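The Laundry Job

Valden paid by the accepted example, and an example was one garment moved from the basin to the drum without anybody swearing near the microphone. That last part was in the contract. I had signed it in August, at a desk in Lollonstead, under a poster that said the machine was learning to care.

I doubted it. I had raised children on less instruction than this thing had been given, and they still couldn't do a whites wash.

The target for our house was 2,000 examples. By the second week I had done 70, of which 4 had been sent back. One was marked "hesitation". I would have liked to see the person at Valden who had never hesitated over a damp sock.

My supervisor was a voice from the Pirklow office. She could see what the arms saw and she liked to be encouraging.

"Lovely pick," she said. "Could you do it again, but more naturally?"

"It's a robot taking a shirt out of a bowl."

"Yes, but as you would."

As I would, I'd have tipped the lot in and gone to put the kettle on. I had told them this at the start. They wrote it down and said it was out of scope.

So I held the handles and leaned, and the arms leaned too, one towards the yellow thing and one towards the white.
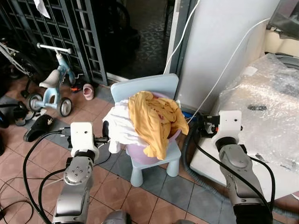
Sunday, or near enough

The rule was 60 examples a sitting, and I was still going when the clock went past midnight. The log wanted a date at the top of the sheet. I put 12/21/19, the day I'd started, and let them argue.

"Does it know what a stain is?" I asked.

"Not as such," said the voice. "It will know what you did about them."

"I haven't done anything about them."

There was a pause, and some typing.

"Then it will learn that," she said.

I thought of all the houses Valden had signed up, as far out as Beaulieu, everybody leaning on their handles and leaving the collars for later – and one day a machine arriving at somebody's door with all of our habits in it, at a price.

"Ready when you are," said the voice.

I took hold of the handles and reached for the next one.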